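search this notebook enter keywords Go

April, 7:40 am. Dye bench

Nakel blue, third try on the quilt cotton. Vat was cold when I got in, someone had the heater off at the wall. Back up to temp by 8:15. Skimmed the foam, pH strip reads 11, fine.

Swatches cut from the Drunville bolt, washed twice, no softener this time. Last round softener got in and we had pale blotches all down one side. Jarrah still thinks it was the water. Not convinced.

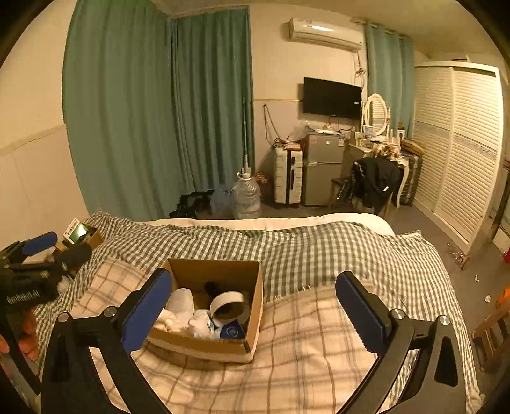
Dips: 6 short ones, air between each. Color after the fourth already deeper than batch 663 ever got. Stopped one swatch early to keep as a marker, pinned it in the back of the book.

Rinse was slow to clear. 17 minutes under the tap and still a bit of tint. Could be old stock, the Rewi powder has been open since winter. Order fresh before we do any yardage.
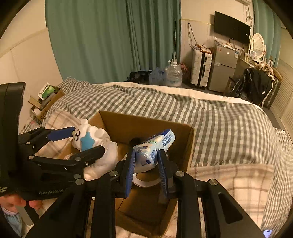 Rub test on white rag: dry OK, damp not great. Leaves a faint smear. Not good enough for beding. Try vinegar soak on half, leave the other half alone, compare after a wash.

Also the Fenach thread took almost no dye. Polyester core?? label says cotton. Ask Jarrah Sutcliffe where that spool came from.
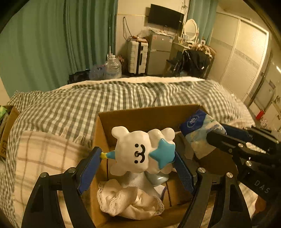
2 pm. Vinegar half looks the same to me wet. Wait till its dry. Lid on vat, heater LEFT ON, do not touch.

To do: new strips, gloves (medium), fix drip on left tap

Dye bench notes | Contact the workshop | Back to top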